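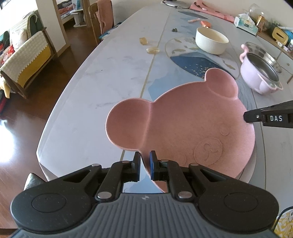
Etelka Bozsik

4.2 Clearing the table

Figure 3. Thin-rimmed plate between the two fingertips of the hand-held gripper. The tip of a second gripper is at the right rim.

Among the household chores in our study, clearing a table was expected to be the easiest one. It is a short task, and a person does it without thinking. We collected 500 demonstrations of it with hand-held grippers in private homes, and the objects were those which the families already had. We did not buy any tableware for the study, and we did not ask the families to tidy up first.

The plate in Figure 3 shows why the results are lower than we hoped. It has the shape of a bear's head, with two ear compartments, and its rim is thin and only a little raised. For a round plate, our planner can choose any point of the edge and the approach is always the same. For this one the approach must change from place to place, and the ridge between ear and face is easily taken for the outer edge. In Figure 3 the edge runs between the fingertips, with the blue pad on the inner face of the right one. This position is the one we want before closing.

The tabletop is a second difficulty. It has a marble pattern with a large printed circle, and the circle is outlined in gold. The segmentation model, which was trained mostly on plain tables in our Lerkenmont laboratory, proposed such printed outlines as dishes in 28 trials. No dish was damaged by this, but the arm lost time and in several trials it stopped completely. Deep objects, for example a bowl or a pot, gave fewer problems. They stand high above the surface — the print can hardly be confused with them.

We compared two policies. The first, Takum, uses one arm only and pushes a flat dish to the table edge before it takes it. The second, Climholm, uses both arms and holds the rim from two sides. Climholm was better with flat dishes, but it needs free space on both sides of the dish, and in a lived-in room this space is often missing.

We do not claim that a machine can clear a family table today. It can lift one dish when the rim is well seen and the neighbors are far enough. Stacking, and deciding what should stay on the table, remain with the person. The grasp failures are sorted by dish type in Section 4.3.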